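Search this site
Enter keywords
Search

Household Textiles and Care
Unit 4 handout: Washing, water and soil
Instructor: Abilio Arrieta
Revised July 29, 2020

Read this before the second lab. The reading from Unit 3 on fiber types is assumed, so if you missed it, go back and at least look over the table of natural and manufactured fibers. The terms in the first section will be on the short written check.

1. What we mean by soil

In textile care, "soil" is anything on the cloth that was not meant to be there. It helps to sort it by how it behaves in water.

Water-soluble soil includes sugar, salt, most sweat and many drink spills. Plain water will carry off much of this if it gets to it soon enough. Coffee and tea start out in this group but the tannins in them bind to cotton as they age.

Oily soil includes body oil, cooking fat, hand cream and makeup. Water alone does not wet it. It needs a detergent, and it usually needs some warmth. Polyester holds on to oily soil much more than cotton does, because the fiber itself attracts oil and repels water. This is the reason an old polyester work shirt can smell of sweat right after washing.

Particulate soil is dust, clay, soot and dried mud. It is held in the cloth by being trapped between yarns, or by a film of oil. Brush off what you can when it is dry. Wetting clay first pushes it further in.

Protein soil covers blood, egg, milk and grass (partly). Hot water cooks it and sets it. Cold water first, then an enzyme detergent, then the normal wash.

Most real stains are mixed. Gravy is fat, protein, starch and color all at once. Start with the part that heat would set.

2. The four factors

Every wash, by hand or by machine, depends on four things: chemistry, temperature, movement and time. If you cut one, you have to raise at least one of the others to get the same result. A cold wash with a short cycle and a small dose of detergent has been cut three ways, and it will show.

Students often treat temperature as the main factor. For ordinary clothing it is the easiest one to lower, as modern detergents are made to work in cool water. Time is the easiest one to raise. A long soak costs very little.

Movement is the factor you control least well, and it depends on the loading. Cloth has to be able to move against other cloth and through the water. An overfull load goes around as one lump and the middle of it is barely washed. 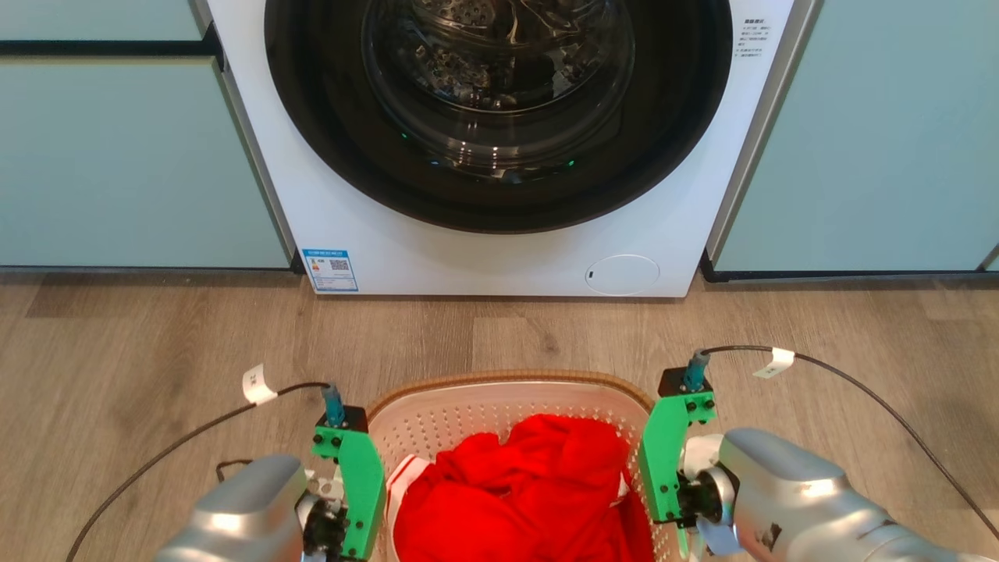
Loading is the first thing we will practice in the lab, and it matters more than the choice of program. Sort by color and weight, close zippers, shake out anything that has been balled up, and put pieces in one at a time. In a front loader the drum turns on its side, so the wash is done by lifting and dropping. The perforated steel drum behind a glass door like this one lets water pass in and out through the holes while the cloth stays inside. Leave a hand's width between the load and the top of the drum for cotton, and more for anything with a finish you want to keep. Towels and sheets should not be washed together if you can avoid it, as a sheet will wrap around the towels and hold them in a bundle.

Top loaders with a center post work differently. The cloth sits in deep water and is dragged through it. They are rougher on loose weaves and knits, and they use more water, but they rinse heavy soil well. The rule there is to lay pieces loosely around the post and never to wrap anything around it.

3. Detergent

A detergent molecule has one end that goes to water and one end that goes to oil. In the wash, many of them surround a bit of oil, loosen it from the fiber and hold it in the water until it is drained. These molecules are called surfactants. You should be able to draw one and label both ends.

Other things commonly found in a laundry detergent:

Builders – soften the water so that the surfactant is free to do its job.
Enzymes – break down protein, starch or fat, depending on the enzyme. Do not use the protein kind on wool or silk.
Oxygen bleach – found mostly in powders. Works better warm.
Brighteners – dyes that make white cloth look whiter in daylight. They do not clean anything.
Anti-redeposition agents – keep loosened soil from settling back on the cloth.

For the lab we have two products. Sinduvus is a powder with enzymes and oxygen bleach. Fivura is a liquid with neither, meant for wool and silk. Please do not swap the scoops. Last May a wool sample went through with the powder and the whole group's results had to be thrown out.

Too much detergent is a more common fault than too little. The extra is not rinsed out. It stays in the cloth, feels slightly stiff or waxy, and picks up new soil faster. If a towel has stopped soaking up water, wash it once with no detergent at all and see whether it makes suds. If it does, you were overdosing.

4. Hard and soft water

Hardness comes from dissolved calcium and magnesium. These combine with soap to make a gray scum, and with detergent they use up some of the surfactant before it reaches the cloth. Signs of hard water are white crust on taps, stiff towels and a dull look to dark cotton.

Our lab tap tested at 174 parts per million, as calcium carbonate. That falls in the range generally called hard, so follow the hard water line on the dosing card. At home, test your own before you decide. A strip from the hardware store is accurate enough for this purpose.

Worked problem. A dosing card gives one scoop for soft water and one and a half scoops for hard water. The load is half the size the card assumes. How much do you use in the lab? Answer: three quarters of a scoop. Many people will say half a scoop, having allowed for the load and forgotten the water.

5. Temperature by fiber

Cotton and linen, white: warm to hot. Both are strong when wet. Shrinkage is mostly in the first few washes.
Cotton and linen, dyed: cool to warm. Dark dyes cold.
Polyester and nylon: cool to warm. Hot water softens the fiber enough that creases get set in.
Rayon and other viscose types: cool, little movement. These fibers are weak when wet and should not be wrung.
Wool: cool, almost no movement, and the same temperature for wash and rinse. Wool felts when the scales on the fiber lock together, which takes moisture and movement, and a sudden temperature change makes it worse.
Silk: cool, short. Do not soak dyed silk.

The care label takes priority over this list. If a garment has a lining or trim of another fiber, go by the weaker one.

6. Rinsing and spinning

Rinsing removes both the soil and the detergent. Several rinses with less water do more than one rinse with a lot. You will show this in the lab by measuring how cloudy the rinse water is after each round.

The spin takes out water by force, and it is far cheaper than taking it out by heat. Use the fastest spin the fabric can stand. Cotton towels can take the highest setting. Viscose and wool need a low one. Anything waterproof should not be spun at all unless its label says so, as it traps water and throws the load off balance.

7. Lab procedure

Each pair gets 9 swatches, all plain weave, from the Kovács set. Label every swatch in the corner with laundry marker before you soil it. Ballpoint will run.

Soil each swatch as listed on your card and let it dry flat. Record the start time.

Weigh the load. It should come to about 88 grams with the filler cloth included. If you are well over, you have picked up a second filler.

Wash under the conditions given on the card. Change only the one factor assigned to your pair. If you change two by mistake, write it down and carry on, and we will use your results as a discussion case.

Dry flat on the rack, away from the window. Compare with the unwashed control using the Nellska gray scale, and have your partner grade the same swatches without seeing your numbers. If you disagree by more than one step, grade again under the lamp.

8. Terms for the written check

surfactant
builder
redeposition
hardness
felting
soil release finish (see Unit 3)
control swatch

9. Questions to prepare

Explain why a cold wash may be a better choice than a warm one for an egg stain.

A hotel changes from cotton sheets to a cotton and polyester blend and keeps the same wash program. What problem might show up over several months, and with which kind of soil?

Give two ways to make up for a lower wash temperature without adding detergent.

Bring your written answers to the lab. One page is enough. Swatch cards are handed in with the report, stapled at the top left, control swatch first.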